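Two routers in one house, second one keeps kicking everything off

Posted by Mbali Baloyi, 23 August 2022

Hi all, hoping somebody can put me out of my misery. I've got the router the broadband people gave us in the hall, and I bought a second one (a Grenby, second-hand) for the back room where the signal is hopeless. There's a long network cable between the two. It works for a bit, then the printer vanishes, and anything on the back room wifi can't see anything on the hall wifi. Both boxes seem to be handing out addresses. I've reset the Grenby 8 times now and I'm getting quite good at it! Do I need to buy something else or is it a setting?

Anderson Leite

It's a setting, keep your money. You've got two DHCP servers, so your gadgets take an address from whichever box gets in first. Log in to the Grenby with your laptop plugged straight into it, give it a fixed address on the same range as the hall router (I use one ending in .2, just make sure the hall router isn't giving that one out), then turn its DHCP off. Save, and move the cable from the hall into one of the ordinary LAN sockets, NOT the one marked WAN or internet. That last bit catches everyone. I had mine in the wrong hole for nine days and blamed the printer the whole time. Restart the printer afterwards so it picks up a new address.

Sproģis

What Anderson said. Some of them have an "access point mode" in the menu that does the lot in one go, so have a look for that first. You can use the same wifi name on both, but put them on different channels. I did ours last week, in between sorting bits and pieces at the table.
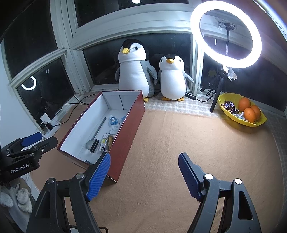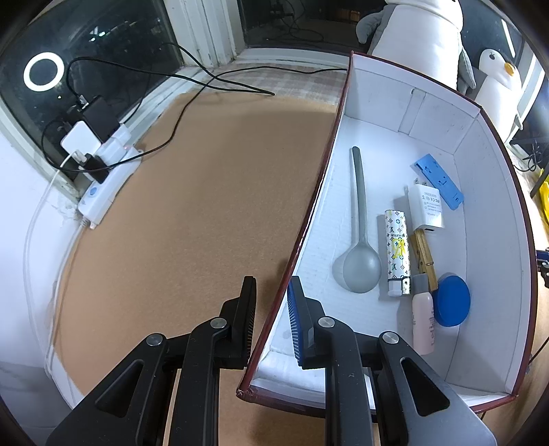

Idora

just get a mesh kit, much easier. mine took no time at all

Related threads

Printer shows offline but prints anyway
What is the WAN socket for?
Same wifi name on two boxes, yes or no
Skinside switch, lights on but no connection
How long can a network cable be?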